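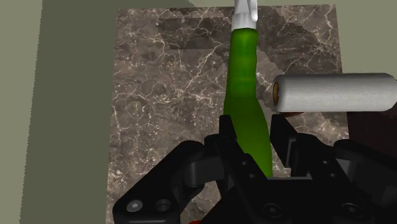 Has anyone here paid for the Skusarell practice pack for gripper arms? I'm on the trial and can't decide whether it's worth carrying on past November. The sales page says you can rehearse a kitchen pick 100 times before you let the real arm near a worktop, and I can see the appeal. But look at what you get. The bottle is a nice glossy green with a wavy shape and a white neck, and it hasn't got a label on it. Every bottle in my kitchen has a label, usually a torn one. I want to know what happens when the thing meets my washing-up liquid.

Posted in: Home Robotics > Kits, Software & Subscriptions
By tinshed_mark2, November
11 replies | 2 shares

gusset
I had it for two months and cancelled. Looks lovely, teaches you very little about grip. My arm did everything right on screen and then squashed a real bottle of squash all over the hob. Support told me to "adjust the softness settings", which I had already done twice.

Oldwarbler
Bit harsh. It's for practising the approach, getting the fingers either side of the thing without clouting whatever is next to it. Your picture has that white roll lying right up by the bottle, and that is exactly the sort of gap I get wrong. I've saved myself a fair few breakages with it.

gusset
You could practise that with an empty bottle and a kitchen roll for the price of an empty bottle and a kitchen roll.

Oldwarbler
And pick them up off the floor every time, yes. I've got a bad back.

tinshed_mark2
Fair point on the gap. My worry is the lighting. It's all soft and even, and that veined marble is about as fussy as the background gets. My worktop has a window behind it and by 4pm everything is glare. Is there a setting for that? The Flallus one let you move the sun.

pennywhistle_b
There is, but only on the dearer plan. Same with importing your own objects. They don't mention that until you click through.

tinshed_mark2
Well, that's annoying.

Lathe_Of_Leven
Storkden do a cheaper one with uglier pictures. I couldn't tell you if it's any more accurate, and neither could they when I asked. I wouldn't trust any of these firms until they publish how often a practised pick works on a real arm.

Oldwarbler
Lindemann put figures out, didn't they?

Lathe_Of_Leven
For their own arm, in their own workshop. I'd take that with a pinch of salt.

tinshed_mark2
Going to ask Skusarell for a week on the dearer plan so I can load my own bottle. If they say no I'll let the trial lapse.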